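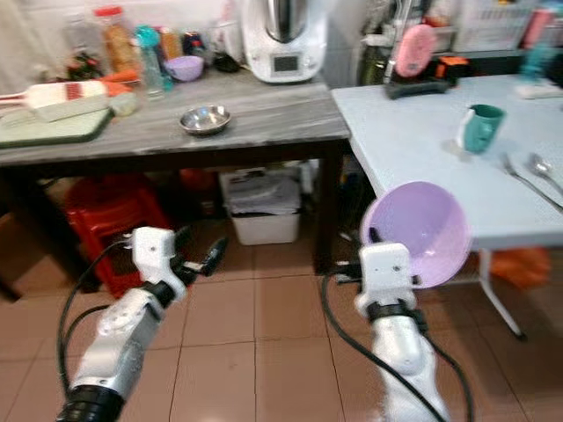
Kitchen, lilac bowl up, steel bowl on the table.

Friday, January 12, 2024
Workshop book, Sudley doors

Continuing from the entry before the break. These are the doors and drawer fronts off the Sudley kitchen, old two-pack in cream, being taken back and resprayed in a satin grey-green. Client is keeping the carcasses. Liam Mellor on prep, me on the gun, Dean Hulme in after lunch to look at hinges.

Humidity was high first thing and I left the booth shut with the extraction on until it dropped. Started spraying later than I wanted. Shed was 23 degrees when I mixed the first pot and climbed from there.

Prep

Liam degreased everything twice with the sugar soap, rinsed, then wiped with prepsol. The fronts that lived either side of the cooktop still felt greasy along the bottom rail after the second wash, so they got a third go with a Scotch-Brite pad. Mark those ones on the back with a G in pencil. If we get fisheyes I want to know whether it's those.

Flat faces sanded with 240 on the orbital, profiles by hand with the foam pads. We went through the old finish to bare MDF on three corners. Spot primed those and sanded back before the full coat.

The pantry door has swelling along the bottom edge from a leak, maybe three millimetres proud at the worst point. Planed it, sealed the raw edge with thinned Droster primer, let that go off, sealed again. It feels solid now but I'm not promising anything. Told Tannous on the phone that a new door might be the better money and they want to see how this one comes up first. Put that in the quote notes.

Primer

Droster white, mixed as per the tin, 5% thinner. Test card first, came out dry and dusty at the edges of the fan. Brought the thinner up to 8% and dropped the pressure slightly, much better. Card is pinned on the board with the settings written on it.

Backs first, then turned onto the nail boards for the faces. Nail boards are leaving marks in the backs again. They need the new plastic points, which were meant to be ordered in July and weren't. I'll order them.

Film build looked even on the flats. Light on the inside corners of the shaker profile, same as on the last job with this primer. Did a quick pass into the corners before the full pass on the remaining doors and that fixed most of it. Second primer coat needed on the ones sprayed before I changed the order.

One run, on the long drawer front. Left it alone to harden. Liam wanted to wipe it and I said no. Block it flat on Monday.
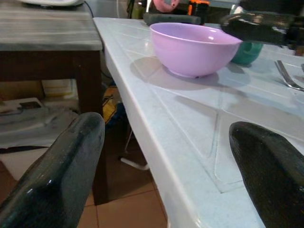

Hinges and runners

Dean has been through the box of old hinges. Most are fine mechanically but the soft-close has gone on a good few, and there are two different cup depths in the one kitchen, which explains why the doors beside the fridge never lined up. He wants to replace the lot. I agree. Old screw holes get plugged with dowel and glue and redrilled with the jig, no matchsticks.

Drawers are going onto Hirketti undermount runners, 450 long, rated at 30 kg. Dean hung one of the old boxes on a pair on the bench and it ran well with the offcuts of steel in it. Side clearance is tighter than the old side-mounts so the drawer boxes need to be checked for square before anyone drills anything. The bottom panels will have to be notched at the back. Dean is making a template.

Cost so far for hinges, runners and fixings is roughly $3,000 before GST, over what was allowed. Needs to go to the client as a variation before we order, in writing this time.

Topcoat trial

Sprayed the topcoat on the back of a scrap door with the old cream on one half and primer on the other. Colour over the cream is noticeably warmer, even with two coats, so full primer coverage on edges matters. Sheen looks right against the sample chip under the shed lights. Took it outside and it looked a bit glossier than the chip. Wait until it has cured before deciding.

Adhesion check on last week's primed scrap: crosshatch and tape, clean, no squares lifted. Did the same on a piece that Liam had washed but not sanded, and the tape pulled a strip off. Keep that piece, it's useful to show people who ask why sanding is on the quote.

Gun

Needle packing is weeping. Nipped it up a quarter turn and it stopped, but there's not much adjustment left. Spare kit is in the drawer under the compressor. Whoever cleaned it last left primer in the air cap holes, and I had to soak it before starting. Please strip the cap every time, including at the end of the day when everyone wants to go home.

Next

Block the run on the long drawer front, then sand all primed faces with 320.
Second primer coat on the early doors, corners first.
Variation letter for hinges and runners (me).
Notching template (Dean).
Booth filters are due, check the pressure drop before topcoat.
Measure the fridge panel on site again. The two figures in the book don't agree and one of them is in Liam's handwriting and the other is in mine.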